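Buying a Used Office Desktop: Questions We Keep Getting
Last updated 12 Dec 2025

Is a refurbished office PC a good deal?
Sometimes. "Refurbished" has no fixed meaning. One seller tests every part and another wipes the dust off and prints a label. Ask what was tested and get the answer in writing.

The listing says "Grade A." What does that tell me?
How the case looks. It says very little about the drive, the fan or the power supply. We have seen Grade A machines at Perkancombe with no working USB ports on the front.

What about the 90-something percent health score some sellers quote?
Usually that is one number read from the drive by free software. It doesn't cover the rest of the computer. Treat it as a sales line until you see the full report.

Should I pay for the Tamon extended warranty?
We wouldn't. Deolinda Paiva read the terms for us in August and found that shipping is on you both ways and that "wear" is excluded without being defined. Put the money toward a new drive.

Can I upgrade it later?
Less than the ad suggests. Many office desktops use power supplies and boards in the maker's own shapes, so ordinary replacement parts may not fit. Look up the exact model before you believe "fully upgradable."

Does it come with a processor and memory?
You would think so. "Barebones" listings often leave out one or both, and the word may be buried at the bottom. If the price looks too low, read it again.

A seller claims 3000 happy customers. Does that count for anything?
Villalobos made that claim. We found 367 reviews, many of them for phone cases. Read the two-star ones first.

Is the Larnuvum cleanup program worth installing?
We saw no difference in startup time on 2 machines. A clean install of the operating system costs nothing extra and does more.

What should I ask for before I pay?
The model number, the return period, who pays return shipping, and a clear photo with the side panel off. A seller who won't open the case for one photo probably won't be much help with a return either. 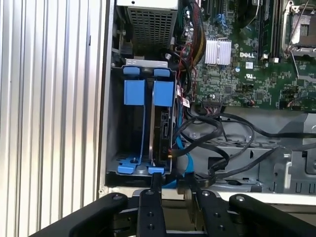 Dell desktop with the side panel off and the processor socket empty.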